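Teleop notes: rolling ties, two arms

Posted 3/16/25 by Gerardo Talavera
5 comments | 3 shares

The tie task is back on the Nestero bench. The operator drives both arms by remote control, rolls a necktie from one end and puts it in a compartment of the green organizer. Each run is recorded and goes into the training set. We're aiming for 500 demonstrations before anyone touches the policy code.

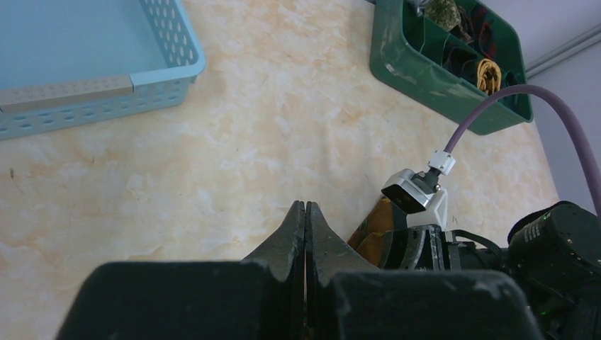

Most of my trouble is with the fingertips. They're stiff and tapered, good for pinching an edge and poor for feeling how much fabric is between them. Ilona Fülöp closes the left gripper first, takes up slack with the right, then turns. I do it the other way around and my rolls come out looser. We've kept both styles in the set for now, labelled by operator.

Settings I changed this week:

1. Gripper closing speed cut by half near contact.
2. Leader arm friction raised slightly on the elbow joints.
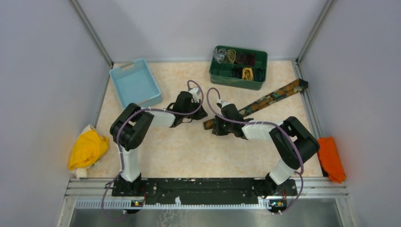

3. Episodes trimmed at the start, up to the first motion of either arm.

Placement is still the slowest step. The dividers catch the outer layer if the approach angle is off. 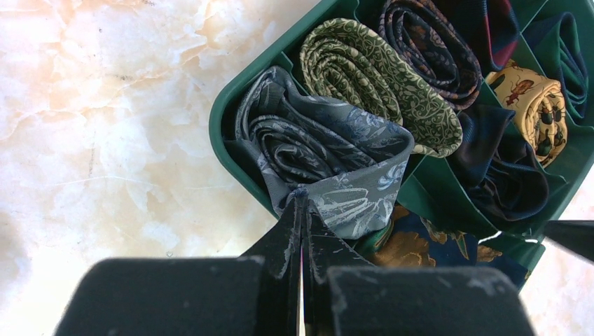

Wrist view, floral tie pinched at the outer layer.

We use cookies to improve your experience. Accept | Manage settings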